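5. Applying the Finish Coat

Read Section 4 before you start. The Tarnside hardwax finish must go onto bare, sanded wood. It will not bond to old varnish, wax or silicone polish.

5.1 Preparation

1. Sand the surface with 120 grit, then 180 grit, following the grain. Do not go finer than 180. A polished surface takes up too little oil.
2. On veneered tops, skip the 120 grit and sand by hand only.
3. Vacuum the surface and wipe it with a lint-free cloth.
4. Check that the room is below 86 °F and out of direct sun.

CAUTION: Veneer can be sanded through in seconds with a power sander. Damage of this kind cannot be repaired with finish.

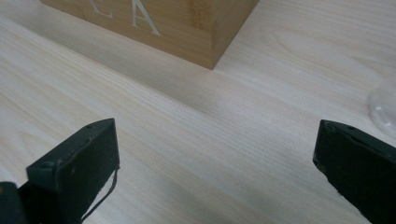

Cameron MacLeish
Technical Writer, Oltell Wood Care

5.2 First coat

1. Stir the can for two minutes. Do not shake it.
2. Pour a small amount onto the surface and spread it with the white pad, working with the grain.
3. Wait 6 minutes, then remove all excess with a clean cloth. The surface should feel almost dry to the touch.
4. Look across the top at a low angle. Buff out any wet patches before they set.

NOTE: Figured areas, such as cathedral grain, can absorb oil unevenly. Apply a little more to the dull spots and wipe again.

5.3 Second coat

1. Leave the first coat overnight.
2. Rub down lightly with the gray pad and remove the dust.
3. Repeat 5.2, using half the amount of finish.
4. Do not place boxes, lamps or other objects on the top for one week – trapped solvent leaves a permanent ring.

5.4 Machine buffing (optional)

The Sala buffing head may be used on solid wood after the second coat. Set the speed to 575 rpm. Never exceed 2,000 rpm, the rated limit of the pad.

WARNING: Cloths soaked in finish can catch fire on their own. Lay them flat outdoors to dry, or store them under water in a closed metal can.

For color samples and replacement pads, contact the Ciltville service desk. Maintenance intervals are listed in Section 6.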